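Drolside bimanual handling: software progress report, period two
Wednesday, March 7, 2018
To: programme office, Tonder fund
From: Tijani software team

Quick one this time, the full tables are in the shared folder. Short version: planner on track, perception a bit behind, logging tool finished and in daily use. Spend is in line with the plan.

1. Perception

Main job since October was getting handle direction out of the wrist view instead of relying on the overhead view alone. Wrist cameras see a lot of their own fingers, so we now mask those out before anything else runs. Mask is built from the finger model plus the reported opening. Works with the jaws wide, less good when nearly shut, where the mask eats into the thing we want to look at.
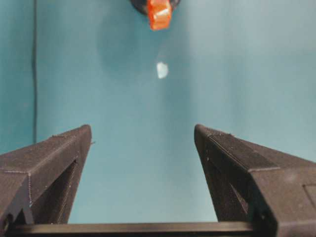 Photo: Tijani software team / Drolside project

Training set for the handle detector stands at 878 labelled views, of which 57 are held back for checking. Too few held back, we know. More labelling is booked. Colour does too much of the work at the moment: an orange handle is easy against teal, and we can't claim anything yet for a handle the same colour as its mug. Plain handles go in next period.

2. Side view and partial objects

The side camera was added to give height. It often gets only part of an object, and the old code simply threw those cases away. New code keeps them, marks the pose as partial and passes a wider error band to the planner. The planner can then ask for a second view before commiting to a grasp.
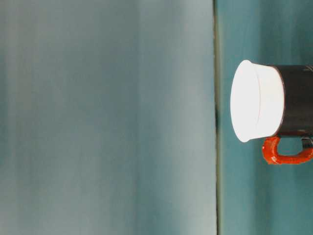 Side camera, handle in view, body only partly.

Dark surfaces are still a nuisance. Depth drops out on black and we fall back on the outline. Fallback is slow — it's the biggest single item left in the perception budget.

3. Planning and control

Planner now runs at a fixed 100 ms cycle. Before, it ran whenever perception had something new, which made for uneven motion and logs that were a pain to read. Each arm has its own path, with a shared check on the space between them. Speed limits are set per segment: quick in open space, slow inside a set distance of any known object.

The side view has its own problem here. When an arm crosses at speed the blur upsets the tracker, and the old tracker would let the object's pose drift along with the arm. We now freeze the pose while the arm model overlaps the object region, then pick it up again once clear.

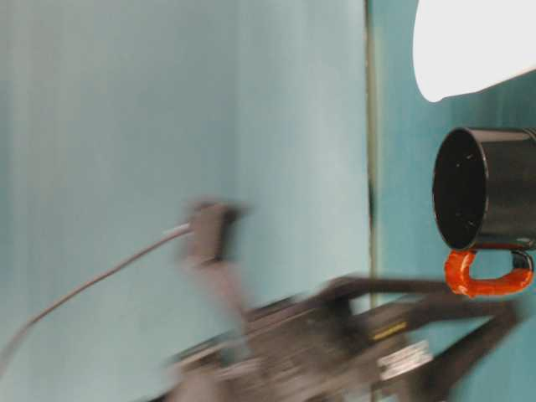
The reviewer from Clornosmont didn't fully agree with this, and asked that the following go into the report: freezing the pose is fine as long as nothing touches the object, but if the arm nudges it you are planning on stale data and won't find out until the region clears. I would want a contact check from the joint torques before this goes any further.

Fair point. Torque check is added to the work list for next period, ahead of the speed work. Until it's in, the freeze is limited to moves where the planned path keeps its full clearance.

4. Two arms, two objects

Current test task is mug and plate, one arm to each. Assignment is done by reach and by which way the handle points, so a handle facing left goes to the left arm. Hand-written rule for now. We looked at a cost-based version and it kept swapping arms mid-plan, so parked.
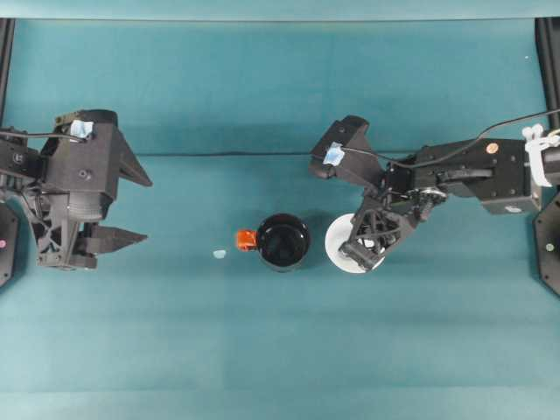
Order of moves matters more than we'd expected. If both arms close in together the shared space check stalls one of them, sometimes both. Fix is a simple priority token, held by one arm untill it has left the shared zone. Crude but it clears the deadlock in simulation. Testing on the real arms has started.

5. Tooling

Logger records joint states, all camera streams and planner decisions against one clock. 284 runs stored so far. Replay works from any point in a run. Export to the fund's format still to do, small job.

6. Next period

Torque contact check
Plain-coloured handles, more held-back views
Faster outline fallback
Priority token on the real arms, full set of runs
Export format

7. Needed from you

A decision on the extra storage request, please. Camera streams are filling the disk faster than planned and we'd rather not start deleting old runs.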